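Paper, Ink and a Deadline: How Gamine Is Put Together

Gamine began as a set of 8-page shorts in a student anthology. Its author, Sayaka Wada, now draws 20 pages a month for serialisation, and the change in length has altered the way the story is told. The shorts ended on a joke. The chapters end on a door, a letter or a missed train, and the reader waits four weeks.

The plot is simple. Heko, a girl of 12, is sent to live with her aunt in the port town of Lulville, where the dead keep their old jobs. She is the only lodger who pays rent. Most chapters follow one errand from start to finish, usually with a meal in the middle.

Wada plans each chapter in pencil at half size. Her editor, Shinji Ueda, marks the page turns first and the dialogue second. Backgrounds go to Haruto Kaneko, who works in pen and adds tone digitally. The figures are still inked on paper.
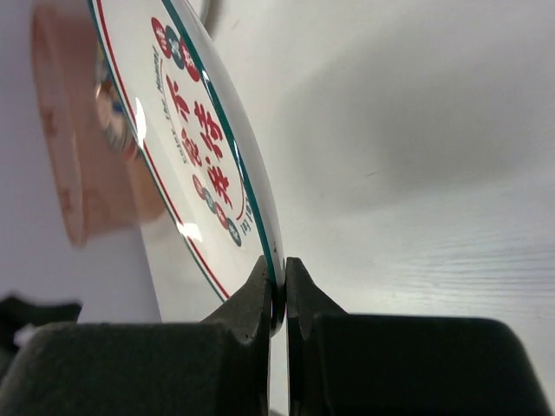 The English edition

Rosalind Kasprzak translates from the collected volumes, which include corrections made after the magazine run. Sound effects are left in place, with small English captions set beside them. The harbour ghosts speak an old dialect in the original. Kasprzak gives them short sentences and no contractions, and avoids regional spelling.

Volume one reprints the first five chapters and one of the early shorts. Volume two is due in March, with the colour pages restored.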